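From: Rutilio Cortés
To: open-day list
Date: Wed 14 February
Subject: Re: What will the arm be doing?

On the Tirkalora list, Jiria wrote:
> Is the lunch demo still on for the open day? I have 29 people
> signed up from Reretitz and they keep asking me if they will
> see the robot handle real food or just blocks.

Yes, it's on. The demo is cans and trays on the table, with a sandwich at the far side. We did a session with visitors in the lab and I'm attaching a view from the wrist camera so your group knows what to expect.

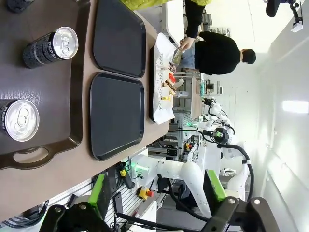 Wrist camera view: Pepsi cans on the brown tray, sandwich on the paper across the table.

Each run starts with the cans upright on the brown tray. Please ask people to keep their hands off the table once the operator calls the start.

29 is too many for one slot. I can take 11 at a time, so split them into three groups and send me the lists. First group at the Ngau entrance, please, as the front door will be locked.

Parking is behind the building. I still need a name for whoever is leading the third group.

Rutilio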